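Gokstead Paired Hand Gripper Set

Product code 2283

The Gokstead set is a pair of matching hand-held grippers for recording two-handed work. An operator holds one in each hand and carries out a task directly, and the recorded movements are used as examples from which a robot arm can learn. No arm needs to be present while recording takes place.

The set is supplied to laboratories, training centres and firms that collect their own examples. It is suited to table-top work such as moving containers, placing packed goods in baskets and handling items that require both hands at once. 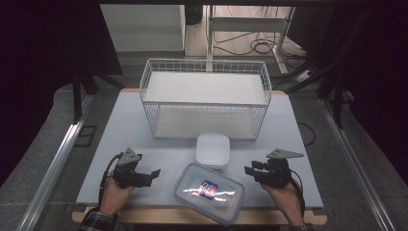 Both grippers are connected by cable to the Lultier recording unit, which must be ordered separately. The unit stores the position of each hand and the opening of each pair of jaws against a common clock. Recordings may be reviewed, trimmed or rejected at the end of a session – a rejected recording remains on the unit until the operator confirms its removal.

Customers are advised to vary the starting position of objects between recordings and to keep the same task wording throughout a set. Walter Bermúdez, who leads our training service, recommends at least 40 accepted recordings of a task before any learning is attempted. Tasks with clear or shiny packaging may require more.

Supplied with the set
Two grippers, left and right
Two connecting cables
Spare jaw pads
Printed operator's guide

Ordering information
Gripper set: 2283
Lultier recording unit: 1189
Spare jaw pads, pair: 91

Grippers are checked as a pair before dispatch and should be returned as a pair for service. A single replacement can be supplied, but both must then be matched again by our workshop.

One-day operator courses are held at our Soriano site and resume in September. Enquiries about courses and orders should be addressed to Reynaldo Pangilinan, Customer Equipment Office.

Page last revised 2020-03-07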